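Julum legt Steuerungssoftware für zweiarmiges Türöffnen in der Simulation vor

Jul 21, 2019

Das Softwarehaus Julum hat die vierte Ausgabe seines Planungs- und Steuerungspakets Gikus freigegeben. Schwerpunkt der Ausgabe ist die koordinierte Bewegung zweier Roboterarme an zweiflügeligen Zimmertüren. Entwicklung und Erprobung erfolgten vollständig in einer simulierten Wohnumgebung; eine Übertragung auf reale Geräte ist Gegenstand einer späteren Projektphase.

Türen gelten in der mobilen Manipulation als anspruchsvolle Aufgabe. Der Greifer muss einem Kreisbogen folgen, dessen Mittelpunkt der Software zunächst nur ungenau bekannt ist, während sich gleichzeitig der freie Raum vor dem Roboter verändert. Bei zwei Flügeln kommt hinzu, dass beide Arme einander nicht behindern dürfen. Bisherige Ausgaben von Gikus lösten die Aufgabe nacheinander: Der zweite Arm wurde erst freigegeben, wenn der erste seine Endlage erreicht hatte.

In der neuen Ausgabe werden beide Bahnen gemeinsam geplant. Der Planer behandelt Rumpf und Arme als eine zusammenhängende kinematische Kette und berücksichtigt die geschätzte Lage beider Drehachsen. Weicht die gemessene Kraft am Greifer von der erwarteten ab, wird die Schätzung der betreffenden Achse angepasst und die Bahn während der Bewegung korrigiert -- ein Anhalten des anderen Arms ist dafür nicht mehr erforderlich.
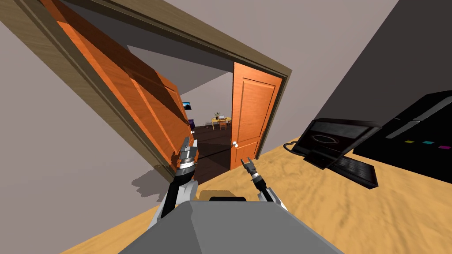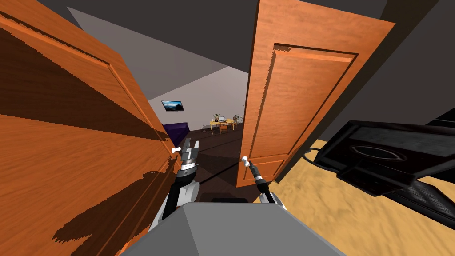
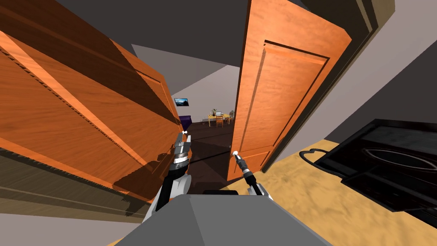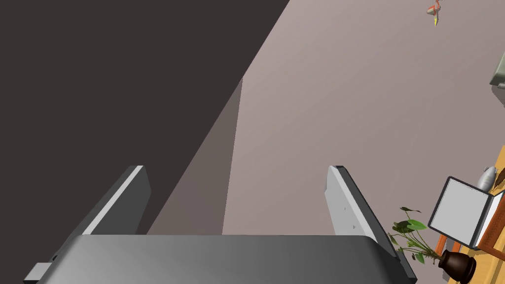
Ansichten aus der Simulationsumgebung. Die ersten drei Bilder zeigen beide Arme an der zweiflügeligen Tür, das vierte einen geöffneten Greifer mit Tisch und Laptop im Hintergrund.

Für die Freigabe wurden 900 simulierte Durchläufe mit wechselnden Startpositionen ausgewertet. In 92 Prozent der Fälle wurden beide Flügel ohne Eingriff bis in die vorgegebene Endlage bewegt. Als Fehlversuch zählte jeder Durchlauf, in dem ein Greifer den Kontakt zum Türknauf verlor und diesen nicht selbstständig wieder aufnehmen konnte. Die verbleibenden Fehler traten überwiegend bei schräger Annäherung auf, wenn der Knauf für die Wahrnehmungskomponente zeitweise vom eigenen Unterarm verdeckt war.

Die Wahrnehmungskomponente wurde von der Firma Sernico beigesteuert. Sie bestimmt die Lage runder und länglicher Türgriffe aus Kamerabildern und gibt neben der Position auch ein Maß für deren Unsicherheit an den Planer weiter. Bei hoher Unsicherheit verringert Gikus die Annäherungsgeschwindigkeit und öffnet die Greiferfinger weiter, bevor der Kontakt gesucht wird. Schattenwurf auf Türblättern und Böden wird beim Training der Komponente gezielt variiert, um Fehlerkennungen bei ungünstiger Beleuchtung zu verringern.

Überarbeitet wurde ferner das Werkzeug zur Auswertung von Testläufen. Kamerabilder, Gelenkstellungen und Planungsentscheidungen werden nun auf einer gemeinsamen Zeitachse abgelegt und lassen sich schrittweise nachvollziehen. Die Regressionssammlung, mit der jede Änderung am Quellcode vor der Übernahme geprüft wird, umfasst 394 Szenarien. Anwender können eigene Szenarien ergänzen; das Dateiformat ist in der Dokumentation beschrieben und bleibt mit der vorherigen Ausgabe kompatibel. Anpassungen sind lediglich bei Konfigurationen notwendig, in denen die Armreihenfolge bislang fest vorgegeben war.

Die Arbeiten sind Teil des Verbundvorhabens Lazăr, in dem Julum und Sernico Verfahren für den Einsatz mobiler Roboter in Innenräumen entwickeln. Für Oktober ist eine Aktualisierung vorgesehen, die selbstschließende Türen sowie Türen mit unterschiedlich breiten Flügeln berücksichtigt. Registrierte Anwender erhalten die aktuelle Ausgabe über den bestehenden Downloadbereich. Fehlermeldungen und Hinweise zur Dokumentation nimmt Julum über das dort eingerichtete Formular entgegen.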